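Vunthorpe Library Opens Its Sound Archive to Everyone, With 673 Recordings Ready to Hear

VUNTHORPE, 11/4/22 - The Khumalo Sound Archive, a collection of songs, interviews, market-day chatter and kitchen-table stories from the Fenlow valley, is now open to the public at Vunthorpe Library. Anyone can walk in, pick up a pair of headphones and listen for free, and you don't need a library card to do it.

The opening collection holds 673 recordings. Most were made on cassette or reel-to-reel tape by people who lived in the valley and simply liked to record things: choir practice, a grandfather explaining how to mend a gate, a whole afternoon of frogs. For years the tapes sat in closets, garages and one very crowded church office. Now they've been cleaned up, copied to digital files and given proper labels, and they sound wonderful!

"I put the headphones on for a quick check of one tape and looked up two hours later," said Nobuhle Mthembu, who leads the archive at the library. "There's a woman on it teaching her niece to make plum jam, and they argue the entire time about the sugar. I've been telling everybody about that jam."

The archive takes its name from the Khumalo family, who gave the first boxes of tapes and the old recorder many of them were made on. Their gift came to 159 cassettes, including a long run of Saturday dance band sessions from the old Vilport ferry hall. The hall came down long ago, and as far as the library knows these are the only recordings of the band playing there.
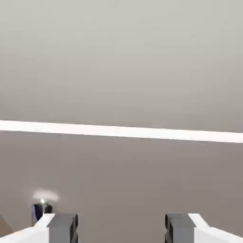
A bright line between a pale surface and a darker one.

Copying the tapes took patience. Each one has to be played in real time from start to finish, and some had to be moved into new shells before they could be played at all. Sound technician Riaan Nkosi did most of the transfer work in a small office behind the children's section, with a handwritten sign on the door asking for quiet during story hour (his own, not the children's).

"Tape is tougher than people think," Nkosi said. "A lot of these had been through hot summers in an attic and they still had all the top end, cymbals and everything. The ones that gave me trouble were the cheap ninety-minute cassettes. The tape in those is so thin it wants to wrap around anything it touches."

Where a recording has been damaged, the library has kept the gaps as they are. Listeners will hear dropouts, a bit of hum and plenty of dogs. A cleaned-up copy and an untouched copy are both kept on file, and visitors can ask for either one.

The listening area is on the second floor, next to local history. It has six seats, and one of them is a wide bench with a shared speaker for families and small groups. Recordings can be searched by place, year, speaker or subject. There is also a shuffle button, which staff members have already worn out their welcome with.

Of the recordings now available, 128 come with full written transcripts, and more are being added as they are checked. Fasil Gudeta, who is writing the transcripts, would love to hear from anyone who remembers the older names for farms, fields and bends in the river. Several speakers use place names that don't show up on any map in the building, and he has started a list of them at the front desk.

Schools are invited too. Teacher Jacobus Mabaso brought his seventh graders in for an early visit and has already signed up for another one in March. His students picked out sounds they had never heard before, including a rotary phone and a hand-cranked cream separator, and then recorded sounds from their own homes to add to the collection.

The library is still looking for tapes, and there is room for a lot more. Any format is welcome, labeled or not, and every owner gets the originals back along with a digital copy. Tapes can be dropped off at the front desk during regular hours. Please put your name and phone number on the box, and leave any old notes tucked inside the cases where they are.

Press contact: Kagiso Van der Merwe, Vunthorpe Library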